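Tollari Publishes Findings on Whether Robot Arms Are Ready for Everyday Sorting and Tidying

Two-arm stations completed most bin-sorting work unaided, but the company advises customers to keep a person on shift

CLILLHAM, March. Tollari, a maker of workbench automation for small shops and service businesses, today released the results of its first extended trial of two-arm robot stations on ordinary chores. The trial, carried out at the company's test hall in Clillham, looked at work that falls between the factory floor and the home: sorting mixed items into bins, clearing a table, folding towels, and restocking shallow trays.

The company's conclusion is a cautious one. Machines can now do a limited number of these chores well enough to be useful during a working day. They cannot yet do most of them at the pace of a trained employee, and they cannot be left alone in a room where the items, the lighting or the layout change without warning.

"Customers ask us every week when they can hand over the back room to a machine," said Jarmila Rusnák, director of applied trials at Tollari. "We wanted to give them an answer they could plan a budget around. For sorting at a fixed table, the answer is that they can start now, with supervision. For a kitchen or a laundry, we would ask them to wait."

The trial covered 16 separate chores, chosen from a list submitted by repair shops, parts counters, community kitchens and two residential care providers. Each chore was attempted 200 times under the same written rules. A chore was counted as ready for supervised use when the station finished it without help in at least nine attempts out of ten. Five of the chores met that standard. All five involved rigid items and containers that stayed in place on a flat surface.

Bin sorting gave the strongest results. In this work the station faces a row of open containers on a white table, and the two arms divide the job between them. Items must be lifted one at a time, carried over the rim of the container and set down in the correct place. Tall items standing close together proved harder than expected in the early weeks, as a finger closing on one would often push its neighbor over. A change to the approach angle, introduced midway through the trial, reduced these failures considerably.

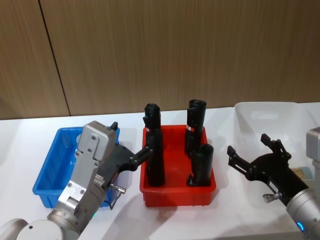 Can a two-arm station sort a mixed tray of parts without a person watching it?

For short periods, provided the parts are rigid and of a kind the station has handled before. Tollari recommends that a trained employee remain within sight of the table and check the finished bins before they leave the area.

Results were weaker where the material was soft, wet or transparent. Towel folding was completed without help in fewer than half of the attempts, and the finished folds were often uneven. Wiping down a table went well when the surface was clear, but the stations tended to stop when they met an object they had not been told about. Loading drinking glasses into a rack was suspended before the full number of attempts had been made, after repeated breakage.

Speed remains the main limit for shop-floor use. On the standard parts-sorting task, an experienced worker cleared a full tray in 130 seconds. The stations took considerably longer on the same tray, and longer again when a dropped item had to be picked up from the table. Tollari notes that the comparison is less important to customers who intend to run a station through a lunch break or after closing preparation, when no employee would otherwise be assigned to the work.

The trial also recorded how much attention the stations required from staff. Operators were asked to log every occasion on which they had to step in, together with the cause. The most common causes were an item lying on its side against the wall of a container, a container that had been moved from its marked position, and a grip that slipped during the carry. Faults in the arms themselves accounted for a small share of the stoppages.

"A stoppage is a cost, even when it takes only a moment to clear," Rusnák said. "Someone has to put down what they are doing and walk over. If that happens several times in an hour, the shop has not saved any labor. We have asked our engineers to treat that walk across the room as the figure to bring down this year."

As a result of the findings, Tollari will make several changes to its product plans. Its Tilari workbench station will be offered to customers in a sorting configuration only, with a fixed table and marked container positions. A household configuration that had been under consideration will remain in development. The company will also supply a written guide setting out which kinds of items are suitable and which should be kept off the table.

The grippers used in the trial will be refined in cooperation with Vörös, a tooling firm that has worked with Tollari on finger design since the company's first product. The two firms intend to test a softer contact surface for smooth-sided items, along with a narrower finger for use inside crowded trays.

Supervised placements of the Tilari station will begin at 13 customer sites later this year. Participating businesses include parts counters, a bicycle repair shop and a lending library for tools. Each site will receive on-site training for employees before the station is switched on, and will be free to return the equipment at the end of the placement without charge. Tollari has asked the sites to keep the same stoppage log that was used in Clillham so that the results can be compared.

Employees at the placement sites will continue in their present duties. The agreement signed by each participating business states that the station may not be used as grounds for reducing working hours during the placement period. Staff will be invited to comment on the equipment in writing, and their comments will be included in the final report whether or not they are favorable.

The company does not expect to revise its advice on household chores in the near term. Homes present a wider range of objects than a shop counter, and the arrangement of a room may change several times in one day. Tollari will repeat the towel, table and glassware chores with updated equipment and will publish the figures in the same form, including any chore on which performance has declined.

The full findings, with the written rules for each chore and the complete stoppage log, are available on request from the Tollari press office in Clillham. Businesses wishing to observe a sorting demonstration may arrange a visit through the same office. Demonstrations start at 10 a.m., and visitors are asked to allow time for a short safety briefing.

About Tollari

Tollari designs and supports workbench automation for small and mid-sized businesses. Its products are used for sorting, kitting and tray preparation. The company maintains its offices, workshop and test hall in Clillham.

Media contact

Press Office, Tollari, Clillham
Interview requests for Jarmila Rusnák should be submitted in writing to the press office.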